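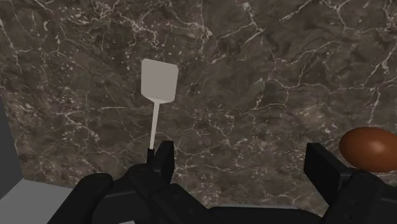
Budget first, shop second. I did it the other way when we set up our kitchen-task bench at Brosten, and I ended up with 223 lines in a spreadsheet and no idea what to cut. So let me save you some pain!

Step 1: Write down the job

One plain sentence. Mine was "move a spatula around a counter without bothering the egg." Everything you buy should trace back to that sentence (Vlasta Vukčević made me tape it to my monitor, and she was right).

Step 2: Plan the layout in simulation 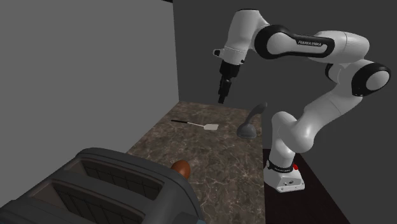 Reach is where people overspend, so check it before you ask for quotes. Park the arm in your simulated room and see what it can get to from one mounting spot. We tried a Franka Emika Panda with its base on the floor next to the counter, so I knew to price a floor mount and leave the countertop space for the toaster and tools. Save your layout - you'll want it when the quotes come in.

Step 3: Price the small stuff

Fingers, cables, spare utensils, shipping. I set aside 200 for utensils alone and thought that was silly, then Panagiotis Petkov sent me the quote from Paltosden and the extras came to 3361.
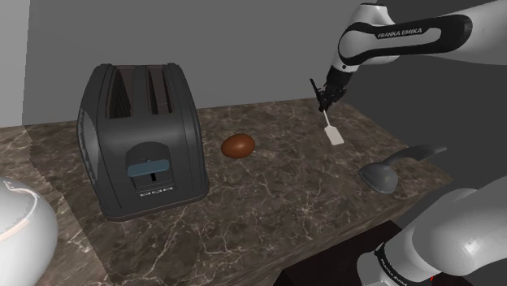
Add a line for each of those now, even if the number is a guess, and mark the guesses in another color.

Step 4: Get 2 quotes

Same parts list to both sellers, word for word. Ask each one how long the price holds. Ours ran out in July, and I had to start over with one of them.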